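Kovatley plate transfer fault

3 min read

The Kovatley plate transfer fault was a repeated failure in an automated laboratory cell developed at the Histamham site of the company Qian. In the cell, a robot arm with a two-finger gripper moves plates and racks on and off the deck of a liquid handling machine. During a test period in May, the arm released plates a little too high above their holders, and several of them came to rest in a tilted position. No person was injured.

The fault was first reported by Virgilio Barredo, an engineer responsible for the simulation model of the cell. He noticed that the same transfer program finished without error in the model but failed on the real deck. Out of 527 transfers in the test period, 11 ended with a plate not fully seated. In two of these cases the instrument head came down on the raised corner of the plate and stopped with a collision alarm.

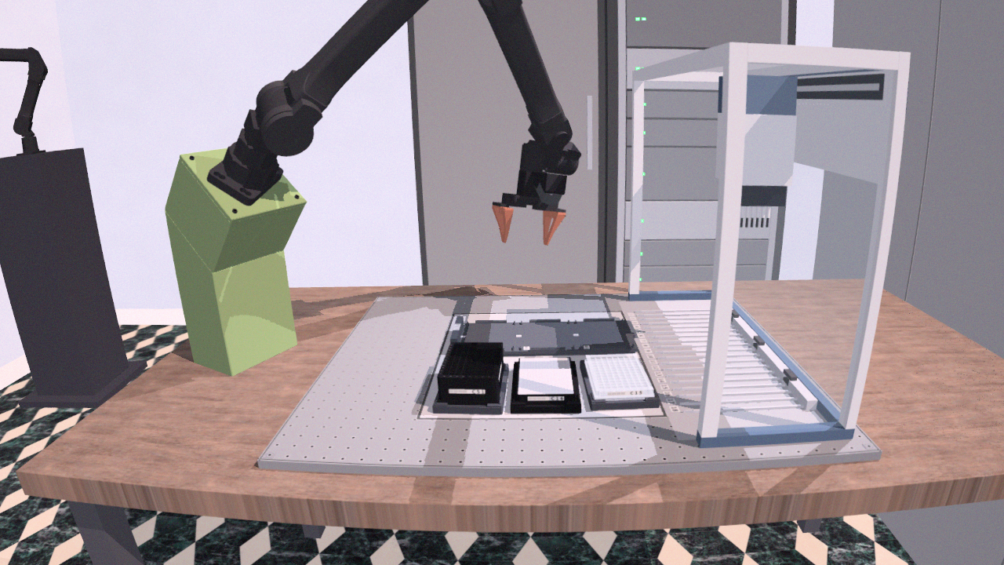
The cause was found in the calibration of the arm. After the pedestal was removed for cleaning and bolted back, its mounting face had a slightly different angle than before. The controller continued to use the old values. Close to the pedestal the error was very small, but it grew with the reach of the arm — at the far positions of the deck it was more than 10 millimeters. The gripper had no sensor to confirm that a plate was seated, so the program opened the fingers and went on to the next step.

A second weakness concerned the simulation. The model took the angle of the pedestal from the design drawing and not from a measurement. For this reason it could not show the fault, even when the program was repeated 500 times.

Three changes were made. The arm must now be calibrated again each time the pedestal bolts are loosened. The gripper presses lightly on each plate before it opens, and the controller compares the measured height with the expected one. The measured angle is also copied to the model before a new program is approved. The same procedure was later adopted at the Clallmont site, where the cell has a shorter deck and only one arm.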